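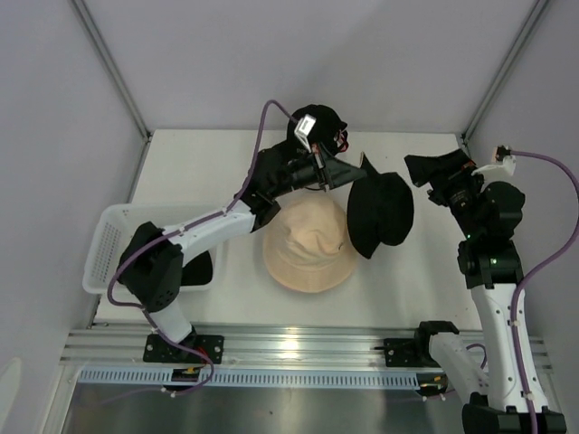
3.2 Timing of Play on the Putting Green

The second part of the study concerned the time taken by amateur players between reaching the green and holing out. Earlier work on slow play in club golf has relied mostly on total round time, which is easy to collect from starting sheets and scorecards. Total time, however, combines walking, searching for balls, waiting for the group ahead, and preparing to play. It gives a club little help in deciding where a change in practice would matter.

Data were collected at Zivanwood, an 18-hole parkland course, during the stroke play events held in July. A total of 164 players agreed to take part and were timed over 644 completed holes. Players were told that the study dealt with time spent on the course. They were not told which holes would be observed. All groups consisted of three players, and no group included a player riding in a cart.

Four greens were selected. Two of them, the fourth and the eleventh, are large and slope from back to front. The remaining two, the seventh and the sixteenth, are smaller and nearly level. An observer stood near each green at a point where the whole putting surface could be seen and where players were unlikely to be distracted. Times were entered on a handheld unit using the Flumov recording program, with separate keys for arrival, first putt, later putts, and completion of the hole.

Arrival was defined as the moment when the last ball of the group came to rest on the putting surface and the owner of that ball had set foot on it. A hole was excluded when a player asked for a ruling, when the flagstick was damaged or replaced, or when play was stopped for weather. Concessions are not allowed in stroke play, so every included hole ended with three balls in the cup. 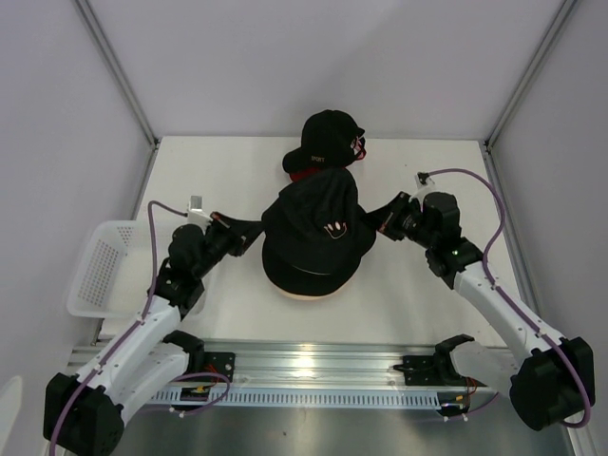
Observers needed to assign each putt to the correct player, and this proved harder than the time entries themselves. Names were taken from the starting sheet, and each player was given a short note of clothing as the group left the first tee. Shirt color was the main item and headwear the second. Headwear was recorded by type and main color only. A cap such as the one in Figure 2, with its soft black crown and broad curved black brim, was entered as "cap, black." The small pale emblem on the crown was left out of the note, as details of that size could not be relied on from the observer's position. When two players in a group had matching entries for both items, bag color was added.

Two observers timed the same groups on 55 holes so that agreement could be checked. Their records were compared by Rekha Dwivedi, who had no part in the fieldwork and did not know which observer had produced which record. Differences in the assignment of putts were settled from the scorecards where possible. Where they could not be settled, the hole was kept in the analysis of group time and dropped from the analysis of individual time.

A preparation time longer than 90 seconds for a single putt was marked for review. The observer's written notes were then read to find whether the delay came from the player or from an outside cause, such as maintenance equipment crossing behind the green. Delays with an outside cause were removed.

Group time was analyzed with green and starting position as fixed factors and with group as a random factor. The Ramanauskas correction was applied to the individual times, which were skewed toward longer values. Green speed readings, supplied each morning by the course staff, were entered as a covariate. The same readings were used in the comparison with the Rultska practice green described in Section 3.3.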